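Are Machines Ready for Household and Shop-Floor Chores?
Speaker notes, Sallton public lecture series
10/12/2023

Opening (slide 1)

Good afternoon, and thank you to the Sallton program office for the invitation. The question in the title is one our group at Bisgate receives from care providers, appliance makers and small manufacturers. They want to know whether a machine can be given an ordinary chore today and left to do it. The short answer is that it depends on the chore, and on how much the room may change from one day to the next. I will spend most of the hour on the second part.

Pause here. Ask how many in the room have a dishwasher, then move on.

Slide 2: What we mean by a chore

For this talk, a chore is a task that a person can explain to another adult in one sentence. "Put the milk away." "Sort these brackets by size." The sentence is short because the listener already knows a great deal about milk, doors and brackets. A machine has to be supplied with that knowledge in some form, and the work of supplying it is the larger part of every budget we have reviewed.

Slide 3: The shop floor

Start with the easier case. At the Mevard packing line, the arm handles one family of cartons, under fixed lighting, from a belt that stops when asked. The line ran through September with 3,056 cartons handled and 6 stoppages that needed a person. Management regards that as acceptable. Stress that the cartons were redesigned for the arm before it was installed, and that the redesign took longer than the installation.

If asked about cost: the figures belong to Mevard and we are not free to give them.

Slide 4: The kitchen

A kitchen offers none of those conditions. Handles differ in shape and in the pull they require. Doors swing through the space where the arm would like to stand. Shiny surfaces confuse depth sensors, and a refrigerator seal holds firmly and then lets go all at once. The owner moves the butter.

Our Salian project takes door opening as its first household task for that reason. The arm must find the handle, close on it, pull along an arc and keep clear of the cabinets on either side. Only then does the chore itself begin.

Slide 5: Training in simulation

Most of the practice is done in simulated kitchens. We can change the floor, the cabinet finish and the position of the refrigerator between attempts, and a mistake costs nothing. The present policy was trained on roughly 3,000 attempts. A separate set of 900 was held back for testing, with layouts the policy had never met.

Say plainly that a simulated door is kinder than a real one. Friction is modeled simply, the hinges do not sag, and nothing falls off a shelf. We do not report a simulated result as a household result, and we ask our partners to follow the same rule.

Slide 6: Where matters stand

Ready for use, with supervision: repeated picking and placing, on parts that are known in advance.

Ready for trial: opening and closing doors and drawers in a mapped room, with a person present.

Not ready: clearing a table after a meal, folding mixed laundry, or any job near small children or pets.

Expect a question on vacuum cleaners. They work well because the floor is flat and very little has to be grasped.

Slide 7: Advice to organizations

Choose one chore and write down every step, including the steps staff no longer notice. Record how often a person has to step in, and for how long. Agree before the trial begins on what result would lead you to stop it.

Slide 8: Questions

Keep the kitchen slide on the screen during questions. Printed copies of the task list are on the table by the door. Requests for the Salian test protocol should go to the Bisgate office in writing.
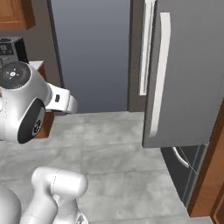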